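Hallside open day - pre-visit safety check, hand-held gripper demonstration
Station: desk 7, window side
Checked by: Gun-woo Joo
Second check: Soo-ah Yoo
Month: February

1. Access and floor
1.1 Walkway from the front door to the desk clear - OK
1.2 Visitor line taped on the floor - OK, redone this morning. The old tape had lifted at one corner.
1.3 Fire exit sign lit, door opens fully - OK
1.4 Stools pushed in before each group - REMIND HOSTS. Left out twice at the last open day.

2. Group size
2.1 Registered visitors for the day: 122
2.2 No more than 3 visitors at the desk at one time, with 2 hosts - OK, both hosts briefed
2.3 Children under ten to hold the tool only with a host's hand on it - OK
2.4 Sign-in sheet at the front table - OK, pens were missing, now there

3. Hand-held gripper
3.1 Asset tag matches the register (1383) - OK
3.2 Screws on both mounting plates tight - OK
3.3 Finger pads free of splits and seated properly - OK. Wipe between groups.
3.4 Trigger returns without sticking - OK after cleaning. It was slow on the first try.
3.5 Pinch point explained before anyone picks the tool up - ADDED to the host script
3.6 Spare pads in the Vemis case under the front table - OK

4. Desk and objects
4.1 Objects used for gripping are plastic or other light items, no glass - OK
4.2 Bottle cap screwed down hard - OK
4.3 Bottle goes back on the red coaster after each turn - OK
4.4 Nothing plugged in at the wall outlets during the demo - OK
4.5 Display pieces stay at the back of the desk, out of reach of the fingers - OK. Visitors may ask to pick up the mouse. Host decides.

Desk 7, bottle in the grip and fingers open:
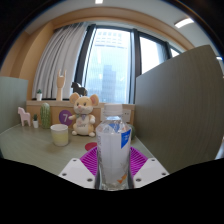
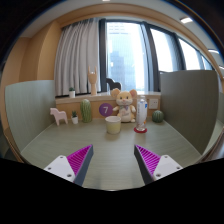
Bo-ram Noh asked at the walk-through whether the pinch point warning could be given once at the door, to save time with each group. Her point was that the talk at the desk is already long and the people at the back stop listening. Answer from the checkers: no. The warning stays at the desk - it has to come right before the tool is handed over. The door talk can lose the part on company history.

5. Lighting and noise
5.1 Ceiling lights working - OK
5.2 Glare from the window - COMMENT. Strong in the afternoon. Draw the curtain if visitors are squinting.
5.3 Host can be heard from the visitor line - OK with the door shut

6. Close of day
6.1 Tool back in its case, case locked - to be done
6.2 Pads checked for wear and noted in the log - to be done
6.3 Floor tape left in place until the next visit - to be done

Result: station may open. Item 1.4 to be raised at the host briefing, 8:30 a.m.

Comments

Đạt Lâm
I hosted the second group. Item 2.2 worked well, but the wait got long by 11. Could we run a second desk next time?

Gyu-bin Min
Agree on the second desk. We would need another tool on the register and two more hosts.

Soo-ah Yoo
Pads checked at close. Light wear on one, still fine to use. Log is filled in.

Đạt Lâm
Thanks. The stools were left out again after lunch, by the way. I pushed them in.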